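Course handout, Week 4: Light and comfort in small rooms
Mon 24 March

Last week we finished with daylight from one side. Today we continue with artificial light, and the question is how much of it a person needs for reading and writing.

We measure light on a surface in lux. For moving through a room, 200 lux is enough for most people. For reading small print it is too little, and the eyes become tired after an hour or two. In our exercise room we measured 538 lux under the ceiling lamp and 1,607 lux beside the window at noon. Please copy both values in your notebook, you will need them for task 2.

Remember the difference between level and contrast. A room can have a good average level and still be uncomfortable, when the lamp makes a bright spot and everything near it stays dark. The surfaces are also important. White paint sends back most of the light it receives, red brick only a small part - so the same lamp gives two different results.

Task 2. Draw your own work place from above. Mark the lamp, the window and the direction of your shadow when you write. Right-handed students should try the lamp on the left side.

A white desk against a brick wall, with a hutch over it:
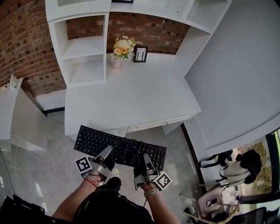 Simin Ranjbar: I tried task 2 with the lamp on both sides, and my shadow was softer when I also left the ceiling light on. Should we draw two shadows in this case?

Yes, draw both, and make the weaker one with a dotted line. The drawings are due in the first week of April.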